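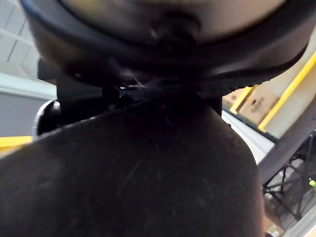

*Fig. 1. Matte black casing with a soft sheen at the upper left.*

## Drawing dark things: notes from week 11

Right, so most of you told me on the feedback slips that black objects scare you, and I do get it! You press hard with the 6B, it goes shiny, and then there's nowhere left to go. These are the bits I rushed through before the break.

**Start lighter than you think.** I lay down a mid grey over the whole shape first (side of the pencil, loose wrist) and only then go looking for the really dark parts. There are usually fewer of them than you'd expect.

**Matte and gloss.** On a shiny kettle the highlight has a hard edge and you can leave bare paper for it. On something matte, like slate or an old wool coat, the light spreads out and fades, so use a putty rubber and dab. Don't rub, you'll only polish the graphite.

**Charcoal people:** Khalil Awad's coat study from last term is pinned up by the sink. Have a good look at the sleeve. It's almost all one tone, and the fold is done with a single lifted line.

Chelsea Garside asked about fixative. Two thin coats, outside, and let the first one dry.

**For next week:** one dark object from home on a dark cloth, A3, 40 minutes, no outlines please. Bring the bad attempts too, I want to see those. We're in room 418 again, and the lamps will be up when you get there.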